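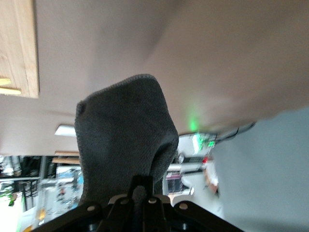
Adever support wrote back that lint on a finished surface is a washing problem nine times out of ten, and could I please list everything that had gone in the machine with the cloths.

Fair enough. So I'm keeping the whole back-and-forth in one place, partly for them and partly so I remember what I tried.

Ticket: gray microfiber cloths leaving fuzz and streaks
Opened: Oct 20, 2020
Status: solved (mostly, see the end)

What I've got: one pack of 50 dark gray cloths from Adever, the thick ones with the looped pile. I use them for dusting shelves and wiping down the wood cabinets, plus the glass on the inner door. The first couple of weeks they were fantastic! I'd told everybody I knew to buy them. Then the cabinets started looking worse after a wipe than before it -- little pale hairs all along the door edges, and a greasy sort of smear on the glass that only showed up with the ceiling light on.

What went in the wash: the cloths, two cotton bath towels, a fleece blanket (I know, I know), regular liquid detergent, and a glug of Abella softener because I put that in everything.

Their answer was pretty much what you'd guess. The towels and the fleece shed, the microfiber grabs it and hangs on, and the softener coats the fibers so they push grease around the glass. They asked me to do this:

Shake the cloths out hard, outdoors.
Wash them alone, warm, half the usual detergent, no softener.
Run a second rinse.
Air dry, or tumble on low with no dryer sheet.
Test one on dry glass before going back to the cabinets.

First try. I washed 7 of them at 104 degrees, which is as close to "warm" as my machine's dial gets. Hung them over the shower rail. Next morning the fuzz was way down but the smear on the glass was still there, maybe a little fainter. Wrote back to say so.

They suggested soaking. I had a tub of Rurkinov washing soda under the sink from some other project, so I did a bucket of hot water with 42 grams of that and left the same cloths in there overnight. The water in the morning was disgusting, a kind of dishwater tea. Rinsed until it ran clear (this took forever), then washed again on their own.

Second try was the one. Glass came up clean with a dry cloth and no spray at all. Cabinet doors too, as long as I folded the cloth into a pad and went with the grain. If I bunched it up in my fist I still got streaks, so that part was me.

One thing I'd pass along to Adever: the care label says "wash separately" in tiny letters on a tag I cut off the first day, like everybody does. Put it on the front of the pack, please.

Still open: two of the cloths feel crunchy along the edge stitching no matter what I do, and one has a bald patch where the loops have gone flat. I've moved those to the garage for bike chains. I also have a bigger batch on order through Flendamance, a pack of 200 to split with the neighbors, and I'd like to know if new ones need a wash before first use -- support hasn't gotten back to me on that yet. I'll add it here when they do.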